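About the Drirusville Paper Folding School

We teach people to fold paper. Mostly squares, sometimes long strips, and once in a while a sheet so big that three people have to walk it across the room together! We have one big teaching room above the old seed store in Drirusville, with long tables, tall windows and more drawers of paper than we can sensibly explain to visitors.

How it started

Niamh Rafferty began the school with a Saturday-style drop-in table at the Vakerden library, a stack of printer paper and a boxed lunch. People came for ten minutes and stayed for the afternoon. When the library needed its corner back she signed a lease on the upstairs room, painted it herself (two coats, the wrong white, then two more) and put a sign on the street door. That sign is still up, and the fold lines on the painted crane are still in the wrong place. Students in the second course usually spot it by week four.

Bernice Sulemana joined her the following October to run the children's program, and the timetable has been filling up ever since. Last year 417 people took a class with us. The youngest had just started school, and the oldest had been folding the same paper hat since childhood and wanted very much to learn something else.

What we teach

First Folds is where nearly everybody begins. It runs for six evenings, starting at 6:30, and you need no experience at all. We spend the whole first session on valley folds, mountain folds and how to make a crease that stays where you put it. It sounds slow, but it goes by in a flash, and you walk home with a cup, a boat and a very respectable envelope.

Boxes and Containers comes next, and it is the loudest class in the building. Lids that fit, lids that nearly fit, trays with dividers, the hinged box that Sohail Minhas spent a winter working out. Bring a ruler if you like one, though Sohail will try to talk you out of using it.

Modular Folding is for people who enjoy making the same piece many times over and then clicking it all together. The hanging star in our stairwell has 158 units in it, folded by one very determined class, and it turns slowly whenever someone opens the street door.

Young Folders meets after school. Children work at their own table with Bernice, and grown-ups are welcome to stay and fold too, as long as they do their own paper and leave the children's alone.

We also run an open table once a month with tea, no teacher and no plan. Come and finish something.

How we work

Every class starts with an empty table and a single sheet each. We fold on the table for the first few weeks, then in the air once your hands know the way. Teachers show each step twice, once at full size and once with paper in your own colors, and then they walk around. We don't hand out diagrams until the second half of a course. After that we hand out a lot of them!

We love the halfway stages as much as the finished models. A long point, a flap laid across, the back of the sheet still waiting behind it – you can learn a great deal from stopping there and having a good look before you go on.

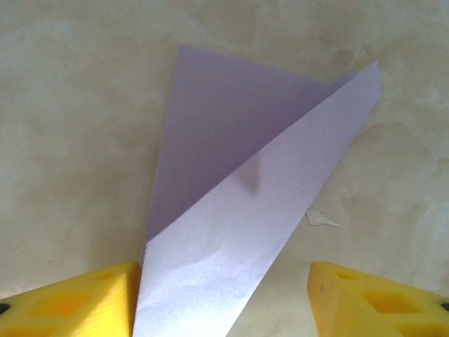
Pale lavender paper, with a lighter flap folded across the rear layer.

Our paper

The paper cupboard is Baiba Avotiņš's kingdom. She keeps 219 kinds in flat drawers, sorted by weight first and color second, and she will happily pull out a dozen for you to feel. Thin papers for insects and anything with legs, heavier ones for boxes, and a deep bottom drawer of practice sheets in every shade we can get. Offcuts go in the Detar drawer (named after the label on the old cabinet it came from) and are free to anyone who wants them for bookmarks, tiny cranes or shopping lists.

Paper is included in the price of every course. You can also buy it by the sheet before or after class.

The people

Niamh Rafferty – founder, First Folds and the open table
Bernice Sulemana – Young Folders and school visits
Sohail Minhas – Boxes and Containers
Brahim Helmy – Modular Folding, and the bookings desk
Baiba Avotiņš – paper cupboard and materials

Coming to see us

The entrance is on the side of the building, next to the Bajwa bakery, up one flight of stairs. There is a lift at the back; ring the lower bell and one of us will come down to meet you. Visitors are welcome to sit in on a class before signing up. Just let Brahim know beforehand so he can put out another chair and a sheet of paper for you.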